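March, by Soltlow

For three weeks I am writing about the same small experiment, and some readers of this blog asked me to explain better what the result is, so I will try it in one place.

The question is simple. When a robot arm learns from demonstrations to take a screwdriver out of a stand and put it in a storage box, does it learn from all of the demonstration, or only from a few moments of it? We recorded 3165 demonstrations at the bench in Hiddale. Training on all of them takes long, and I had the suspicion that a big part of them teaches the arm nothing new. In most of the seconds the gripper is only travelling through the air.

The method I call Sellirska, after the village where I grew up, and I am sorry if it is difficult to say. It works as follows. First we train a small and rather bad policy on 200 demonstrations chosen by chance. Then we let this policy watch all the others and predict at every step what the arm will do next. Where the prediction is good, we give the step a low weight. Where it is wrong, we give a high weight. At the end we keep only the demonstrations whose total weight is above a limit, and we train the real policy on these.

With the limit I chose, 1257 demonstrations stayed. The policy trained on them did the task as well as the policy trained on everything, and in the upright pick, where the handle must be gripped and pulled straight up before anything else, it did a little better. I did not expect the second part and I am still careful with it. We repeated every condition 15 times, and this is not many. A difference of one or two trials can be only luck.

What I can say with more confidence is where the high weights are. They collect in the short time before the fingers close, and again when the tip of the tool leaves the hole. If the gripper pulls at a small angle, the shaft presses against the side of the hole and the arm needs a correction. The people who demonstrated make this correction without thinking, each in a different way, and the small policy cannot guess it. The travelling part to the box has almost no weight at all. The release has some, but less than I believed at the beginning.

There is one mistake of mine I should mention. In the first version I computed the weights for single steps and threw away the boring steps inside each demonstration. The policy then learned to jump. It moved well near the stand and became very nervous in between - it had never seen the slow middle part. Keeping whole demonstrations solved this, but it costs some of the saving.

The next thing is to change the order of the tools in the stand. All results until now are with tools in places the policy has seen in training, so please do not read more into them than this. I also want to try a second round, with a new small policy trained on the heavy demonstrations, to see if the weights move.
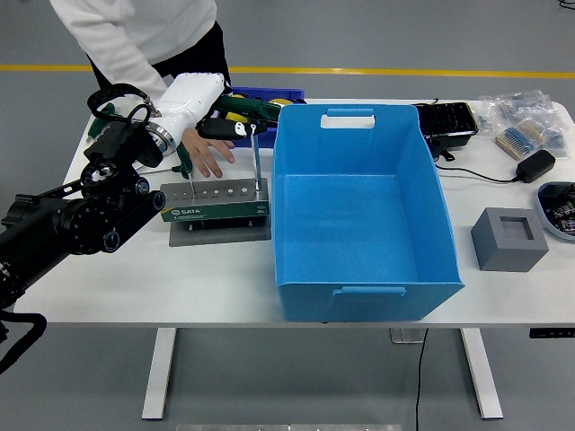
Dijkstra wrote: Did you compare with 1257 demonstrations picked at random? Without this I can't tell if your weights do the work or if the full set was simply too large for the task. I would run that before the second round.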